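Tikico Opens Office Supply Reuse Store in Jurnirton

JURNIRTON – Tikico, a reseller of used office supplies and small furniture, will open its second store in October at 2252 Givham Road. The new location takes over the ground floor of the former Zeleke print shop and will have 11 full-time employees.

The store will buy and sell staplers, hole punches, desk trays, filing cabinets, lamps and chairs. Most stock comes from local firms that are moving or closing an office. Prices for desk items will start at $2, and customers can bring in items for store credit during opening hours. 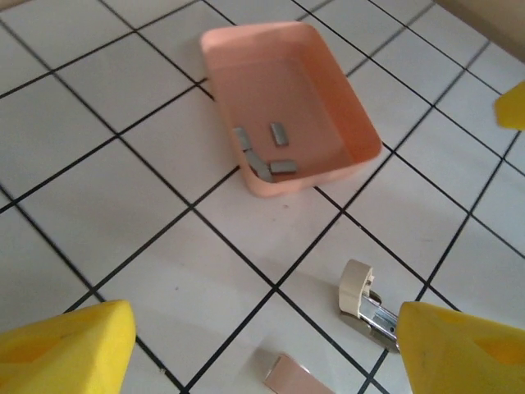

Trade-in terms

Items brought in for credit should be clean and complete. Staff will look over each item at the counter and make an offer the same day. Credit does not expire and can be used at either Tikico store. The company does not accept printers, toner or anything with a damaged power cord.

Businesses with larger lots – a full floor of desks, for example – can ask for a pickup. Tikico collects within some 80 miles of Jurnirton and charges no fee for loads that fill a truck.
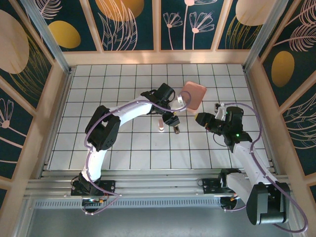

White tiled floor with a black grid, and two arms on a rail.

The Jurnirton store will open at 9 a.m. and close at 6 p.m. Parking is behind the building, with the entrance on the Givham Road side. Tikico's first store, in Givham, keeps its current hours.

Job applications are accepted at both locations.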